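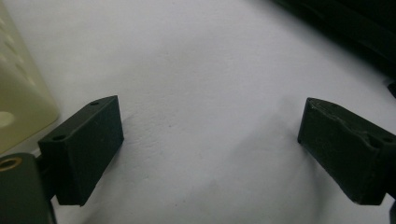
A work surface should be white, matte and replaceable. Most benches I see are none of these. They are oiled, or varnished, or covered in a green mat with a printed grid, and small parts go missing on them every day.

The case for a plain white cover is mostly optical. A dark screw on a dark bench has an outline only where the light catches it. On white it has an outline all the way round, plus a shadow that tells you which end is lifted. At the Fullberg repair room we logged dropped and mislaid parts for nine months. Of 2,575 jobs, 385 lost at least one part on bare bench tops. The count on covered benches was low enough that we stopped arguing.

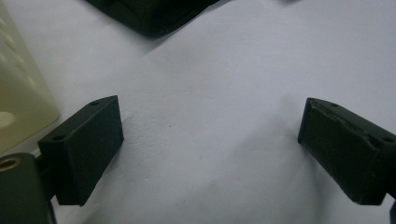
R. Pawlak

The usual objection is wrinkles. People want the cover taut, so they tape it, clamp it or buy a framed one such as the Flergate. I think this is wasted effort. A shallow crease does not hide anything larger than a pin, and it stops round parts from rolling to the floor. A deep fold is a different matter and should be smoothed out before work starts.

Paper or cloth is a smaller question than the suppliers make it. Paper tears and shows grease at once. Cloth lasts longer and sheds fibers, which get into bearings. I use paper for anything with lubricant and cloth for the rest. Gloss is the one finish I would refuse in either, as it throws the lamp back in your eyes.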